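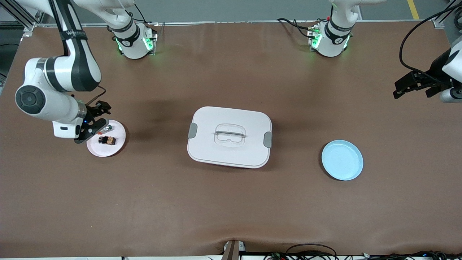
The two-arm cell at Unelier's Prustside workshop, with the lidded container between the pink and blue plates.

PRUSTSIDE, May 19, 2022 – Unelier, which builds and looks after small automation cells for laboratories and light assembly shops, is very pleased to announce Admasu, a care and setup program for two-arm tabletop cells. The program opens to all customers this month, and it grew out of a long and happy winter of work on the company's own cell in Prustside.

Anyone who has lived with a pair of robot arms knows that the first week is exciting and the following months are mostly upkeep. Cables work their way into places they shouldn't be, gripper fingers wear, and a mat that was smooth in November has a ridge in it by spring. Admasu gathers the answers to all of this into one visit plan and one plain-language binder, which stays with the cell.

"We kept getting the same lovely phone calls," said Manju Rawat, who leads field service at Unelier. "A customer would tell us the left arm was fine and the right arm was a little off, and could we please come and have a look. Nine times out of ten we would start with the gripper mounting and the cable at the wrist, and we'd still be home for supper. So we wrote down what we do, in the order we do it, and it came to 22 pages."

Each Admasu visit starts at the bases and works outward. The technician checks the mounting bolts and the indicator lights, follows every cable over the rear edge of the table, and then moves each joint slowly through its travel. Grippers come next, followed by a reach check using everyday objects – plates, small parts and a container with a lid – placed to the left, to the right and in the middle of the table. The full visit has 13 steps and is repeated after every 1,000 hours of running time.
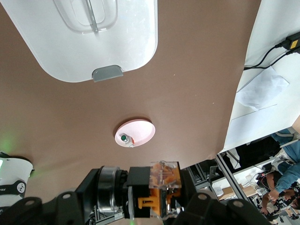

Wrist views get a chapter of their own in the binder, written by Perrine Rolland and Deepak Prajapati, who have spent more time than anyone else at the company looking along a gripper. The technician makes sure that both fingers can be seen at the bottom of the view, that they sit evenly on either side of the wrist mechanism, and that the target is clear of them. With a shallow dish near the center and both black fingers showing, each with its two round holes, there is plenty to line up against. The holes make handy reference points when a finger has been taken off and put back, and the small screws behind the clear acrylic are looked over at the same time.

"I like that you can do most of it with your own eyes and a hex key," said Rolland. "We want the people who use the cell every day to feel at home with it, and to call us for the rest – or just to say hello."

Software settings are kept in Truvimen, Unelier's service log, where customers can see what was adjusted on each arm and by whom. During the trial period the log collected 821 entries, and the team read through every one of them before settling on the final visit plan.

Admasu is available now for new and existing two-arm cells. Customers with a current service agreement will receive the binder with their next scheduled visit. Bookings and questions may be sent to Akash Sisodia in the Prustside office, and press inquiries to Štefánia Polák at the same address.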